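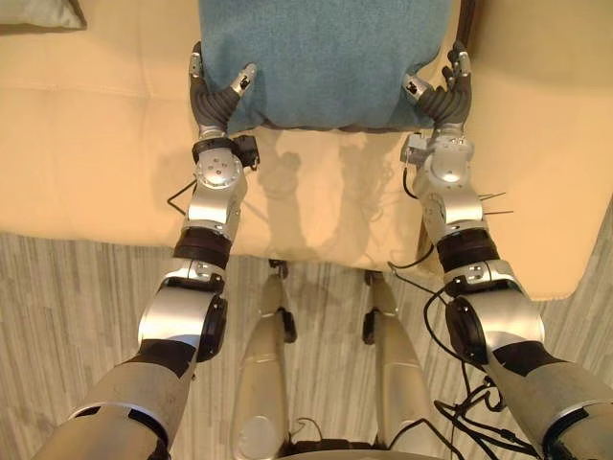 Robots on the floor: your questions

Last updated August. Put together by Manuela Vitale for room staff at Lo Presti, after the Monday meeting ran over and half the hands were still up. If yours isn't answered, ask your shift lead or stick a note on the board by the linen room.

Is anyone losing their job?
No layoffs tied to this. It's in writing, signed, copy on the board. Hours stay as they are through the trial. After the trial we sit down again. I can't promise what comes out of that meeting and I'm not going to pretend I can.

What do the robots do?
Lounge and suite tidying. Cushions, throws, picking things up off sofas and chairs. Two units, both at the Govmont building. No other building for now.

What don't they do?
Bathrooms. Beds. Glass. Anything with chemicals. Anything with a guest in the room. Guest belongings — never. If a bag or a coat is on the sofa, you stop the unit and you handle it.

Who supplies them?
Davix builds and services them. Ziltix is the scheduling software, the one already on your tablets, new tab at the top. Two different help lines, please don't mix them up. Davix for the machine, Ziltix for the screen.

Will I have to work alongside one?
Only if you signed up. Six people have so far. You can drop out any time, tell your lead, no form.

I did sign up. What's different about my shift?
You start the same time. You get a shorter room list and the unit is on it with you. You open the room, walk it, clear the floor, start the unit, then do the bathroom while it does the lounge. Check its work before you close the room. First couple weeks it will feel slower. It is slower. Your room count isn't being measured during the trial.

Does it do a good job?
Depends on the room. Square cushions on a plain sofa, mostly fine. Soft stuff with no shape to it, throws especialy, you'll probably redo it. Piping and zippers end up facing front more than we'd like. Log it when it happens, Davix want to know.

How long is one room?
At the last count the lounge took it 50 minutes start to finish. Yes, we know you do it in a fraction of that.

So what's the point?
Fair question, asked by nearly everyone. Bending and lifting is where most of our injury reports come from, backs and shoulders. Management wants to see if a machine can take some of that. Also evenings are hard to staff. Those are the two reasons I was given.

Can I touch it while it's moving?
No. Stop it first, then wait for the arms to settle. Keep your hands out from between its fingers and whatever it's holding. If a cushion is stuck, stop the unit and call. Don't pull.

What about cables?
Cable runs are a trip hazard same as the vacuum cord, worse because there's more of it. Walk around, not over. No carts across them. If you see a loose wire or a connector hanging, stop, leave it alone, call Davix.

It fell over / froze / is doing something weird.
Red stop button. Step back. Close the door so no guest wanders in. Call. You will not be written up for pressing stop, even if it turns out nothing was wrong. Press it.

Don't try to catch it if it tips. It's heavy. A lamp can be replaced.

Does it record us?
It has cameras, it needs them to find the furniture. Footage goes to Davix for fixing errors. It's not to be used for discipline or timing breaks — that's in the same signed paper. Sound is off. If you want to see what's kept, ask me and I'll set up a time with them.

Is there extra pay?
Yes, for trained staff on robot shifts. Goes on the same line as the trainer rate on your pay slip. If it's missing, come see me before the pay cutoff, not after, it's a pain to fix after.

What's the training?
Two sessions, both paid, both in work hours. First one is safety and the stop button, second is a real room. Everyone at Govmont does the first session whether they signed up or not.

What did the survey say?
We got 76 replies. Most common worry was jobs, then getting hurt, then being blamed when the thing breaks something. On that last one: damage by the unit goes on the unit's log, not yours. Write the room number and what broke, thats all.

Can I say no to the whole idea?
You can say it, and people have. Next meeting is open to all shifts, with a 2 p.m. slot so evening crew can make it. Bring questions, I'll add them to this page.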